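From: Bukola Ezeani
To: members list
Date: Monday, August 27, 2018
Subject: Re: Robot visit at Cavitz, who is coming?

Hello all,

Answering Amos's questions from last night, with a few things added now that I have spoken to Unai Robles at Cavitz.
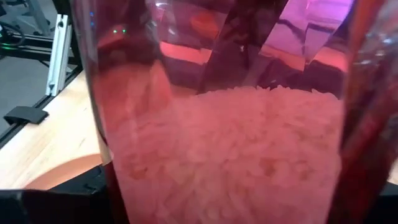 We are booked for the afternoon session and the places are for 20 people. I have 15 names so far, so there are 5 left. Please write to me off the list if you want one.

The handling demonstration is the main part. They have an arm working with dry food in tubs, rice mostly, and Unai will talk us through how it is taught to grip a clear container and tip it. He said clear plastic is hard for the cameras because of the reflections, and he is happy to go into that as far as people want. After that there is a short walk round the workshop and time for questions.

Amos Gallagher wrote:
> Two things before I put my name down. Is this the same
> demonstration we had at Bravine last November? I enjoyed it
> but I don't need to see boxes stacked again. Also, will we be
> able to get near the bench or is it all behind glass?
> I can take three in the car from the Khokhar Road end.

It is different from Bravine. That was all boxes and pallets, and we stood on a gallery for most of it. At Cavitz we go up to the bench in groups of five. There is a line on the floor and we stay behind it while the arm is moving. No glass.

Unai asked me to pass on that it doesn't always go right. They have logged 3,943 pours on this set-up and he will show us some of the failed ones on the screen as well. I thought that was fair of him.

Practical points:

Flat closed shoes, please. They will turn people away in sandals.
Photographs are fine at the bench but not in the walk round.
Tea is provided. Lunch isn't.
Parking is at the back, past the Clisine building. The front gate is for lorries.

Amos, I have put you down with three spare seats. Booker Baptiste and Amos Calloway both need a lift, so that leaves one. Could the two of you reply to him directly and sort out a time?

I will send the final list of names to Unai on Friday.

Regards,
Bukola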